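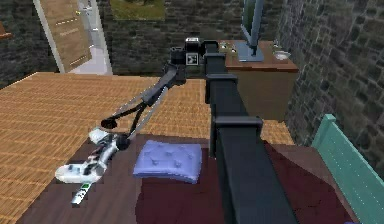
Figure 1. Simulated bedroom, arm and gripper at the bed.

4. Waiting times at the consular stage

The labor agreement between Grundby and Drornik was signed in July and left most of the daily work to the consulates. Its text sets out who may apply and which papers are needed, but it says very little on how long an office may take to answer. This section looks at that gap. We deal only with applicants for care and nursing posts, who made up the largest group in the first intake and whose files were the most complete.

An applicant under the agreement passes through two offices. The first checks the training certificate against a list kept in Grundby. The second, the consulate in Drornik, checks identity, the job offer and proof of housing. In principle the two checks can run side by side. In practice the consulate did not open a file until the certificate had been accepted, and a file sent back by the first office lost its place in line at the second.
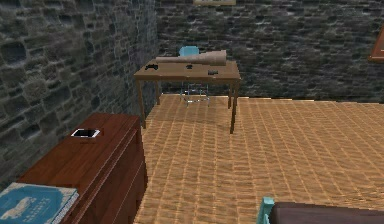 Figure 2. Desk near the back wall, stone walls and wooden floor (rendered).

We read 300 closed files, all of them from the Illis branch office. A file was counted as closed when a visa had been issued, refused or withdrawn. Files still open at the end of the period were left out, and this makes the waits reported here shorter than the ones many applicants met. The branch office keeps a paper register as well as the computer record. Where the two gave different dates we used the register, as its entries were made on the day a document was handed in.

The median wait from first appointment to decision was 14 weeks. The agreement speaks only of a decision "without undue delay," a phrase taken over from an older treaty on seasonal farm work. Staff in Illis told us they had worked to an internal target of 7 weeks, but we did not find this target in any published document, and staff at the main consulate did not know of it.
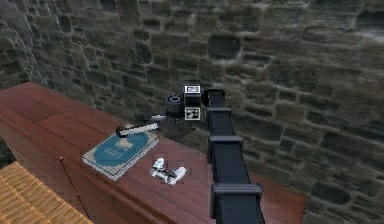 Frauke Lindemann
2019-10-27

Most of the extra time came before the consular check began. Certificates from the older three-year nursing course had to be matched by hand, one subject at a time, and the list in Grundby did not use the same subject names as the schools. A course called "ward practice" in one place was "applied care" in the other. Applicants were then asked for a letter from the school, and schools were slow to reply during the summer break. The Meredith training college answered such requests with a standard letter, and files from its graduates moved faster than the rest.

Employers had their own difficulty. A job offer under the agreement is valid for six months, and an offer that ran out during the certificate check had to be issued again. Some employers did this at once. Others had filled the post by then, and the applicant withdrew. Withdrawals of this kind are entered in the record as the applicant's choice – the form has no box for an expired offer – and official figures therefore say little on how often it happens.

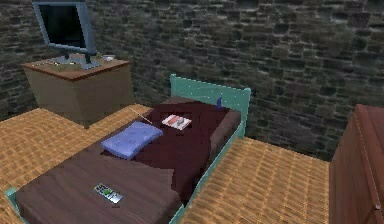
Figure 3. Monitor on a cabinet, stone wall and bed (rendered).

Refusals were few. They were mostly for missing proof of housing, a rule that changed twice in the first year. The second change allowed a letter from the employer in place of a lease, and refusals on this ground fell in the months after it. We can't say from the files alone whether the rule change was the cause, as the branch office also took on new staff in the same period.

Section 5 turns to the families of those admitted, whose applications are handled under a separate procedure.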